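消费品包装标签是附着或直接印刷于商品销售包装上的文字、符号与图形的总称，用于标识商品、说明用法、警示风险并支持流通环节的自动识别。按照功能，标签内容一般分为强制性信息、推荐性信息和商业性信息三类。强制性信息的范围由销售地法规决定，同一商品在不同市场销售时，标签内容可能存在较大差异。

## 术语

**主展示面**指在通常陈列条件下最容易被消费者看到的包装面。品名和净含量一般要求出现在主展示面上。

**信息面**指集中排列说明文字的包装面，多为背面或底面。电子类商品的信息面文字密度通常高于食品和日化商品，原因在于多语种并列、合规声明较长，以及包装总面积较小。

**静区**指条码左右两侧必须保留的空白区域。静区内出现文字、边框或折痕时，扫描设备可能无法判定条码的起止位置。

## 信息构成

信息面的典型内容包括：

- 商品名称、型号及规格参数
- 制造商、进口商或授权代表的名称与地址
- 原产地
- 电气额定值（适用于带电产品）
- 安全警示语与适用年龄
- 回收与废弃处理标志
- 合格评定标志
- 商品条码

型号与批次号不应混用。型号对应设计，批次号对应生产过程，召回时以后者为准。部分企业将批次号喷印于折舌内侧，开封后才可读取，这种做法不利于仓储阶段的追溯，在分销层级较多的渠道中已较少采用。

## 版面与字体

### 最小字高

多数法规以小写字母“x”的高度（x字高）规定西文下限，以字身高度规定中文下限。两种量度不可直接换算。中文笔画密集，在相同字身高度下，横画较多的字更容易糊版，因此实际设计值通常高于法定下限。

### 分栏

多语种标签普遍采用窄栏排列，每栏对应一种语言，栏首标注语言代码。窄栏可缩短行长，减少换行时的误读，但会增加德语、芬兰语等长词语言的断词次数。Zatska公司的内部排版规范规定，单栏西文不得连续三行以连字符结尾；超出时应调整栏宽，不得压缩字距。

广濑奈奈美（Nanami Hirose）在为包装印刷企业Kragh编写的技术手册中，将信息面的栏结构分为等宽式、主从式和混合式。等宽式各语种地位相同，适用于跨区域统一包装；主从式以销售地语言占据较宽的一栏，其余语言并入附栏；混合式仅对警示语采用等宽排列，其他内容按主从式处理。手册附录收录了263个版面样例，其中68个为混合式。

### 反白文字

反白文字指以深色为底、由承印物本色或白墨形成的浅色文字。其主要缺陷是油墨扩张会侵蚀笔画，使细线变窄甚至断开。常用的补偿措施有：

1. 选用笔画粗细均匀的无衬线字体，避免使用细体；
2. 适当增大字距；
3. 底色采用单一专色或单黑，避免多色叠印产生的套准偏差；
4. 在打样阶段以放大镜检查封闭字腔是否保持开放。

覆哑光膜可以降低反光，但膜面划伤后会出现亮痕，影响小字辨识。覆光膜的耐磨性较好，在集中光源下则可能产生眩光。

## 条码

零售包装上的条码以EAN-13和UPC-A最为常见。两者均为一维码，由深色条与浅色空交替组成，扫描设备依据反射率差异识读。条码不宜直接以反白方式印刷：条与空的反射关系颠倒后，部分设备无法解码。深色包装上因此通常设置浅色底块，再将深色条印于其上，底块尺寸须覆盖全部静区。

条的方向也受印刷工艺影响。柔性版印刷中，条的延伸方向宜与走纸方向一致，以减小压印扩张对条宽的影响。用于曲面容器时，若曲率半径较小，应采用“梯式”排列，即条与容器轴线垂直。

条码检测一般采用分级制，评价项目包括符号反差、调制比、边缘判定、缺陷度和可译码度。综合等级取多次扫描的平均值，而单次扫描的等级由各项中的最低值决定。Stastadley检测所的操作规程要求，每批抽取50件成品，在成盒状态下完成检测，不以平张印张代替，以便反映折叠和覆膜对识读的影响。

## 图形符号

图形符号用于替代或补充文字，可降低多语种排版的篇幅压力。符号与文字并用时，符号应位于对应文字的左侧或上方，并与最近的一组说明保持明确的归属关系。将多个合格标志等距排成一行是常见做法，但各标志的最小尺寸和留白要求不尽相同，统一缩放时应以要求最严的一项为准。

部分符号具有法律含义，不得作为装饰元素改变比例或局部裁切。允许改变颜色的符号，也须满足与底色的对比要求。

## 审核与变更

标签文件的变更应当纳入版本控制。较为通行的流程将审核分为2个阶段：第一阶段核对内容，由法规、技术与翻译人员分别确认；第二阶段核对印前文件，检查字体转曲、专色定义、出血和条码尺寸。Zenbridge等软件可对两个版本的印前文件进行逐像素比对，但无法判断译文是否准确，不能代替人工校对。

已印刷包装发现错误时，可采用覆盖贴纸更正。覆盖贴纸不得遮挡批次号与警示语，其粘合强度应保证在正常搬运条件下不脱落。涉及安全警示的错误通常不允许仅以贴纸处理，需重新印制或召回。

## 电子标签

随着说明文字不断增加，一些市场允许将部分信息转移至二维码链接的页面或设备自身的显示屏中。可转移的内容多限于完整的符合性声明、详细参数和非必要语种的说明；品名、制造商标识及主要警示语仍须保留于实体包装。链接页面的有效期应不短于商品的预期使用寿命，页面内容更新后，旧版本也应保持可查。

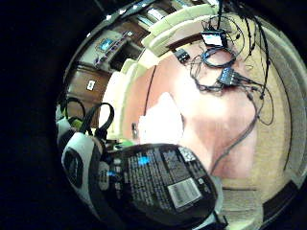 电子标签的可及性仍是标准制定中的争议问题。缺少联网条件的使用者无法读取转移后的信息，因此有关规则通常要求供应方应请求提供纸质文本，并在包装上注明索取方式。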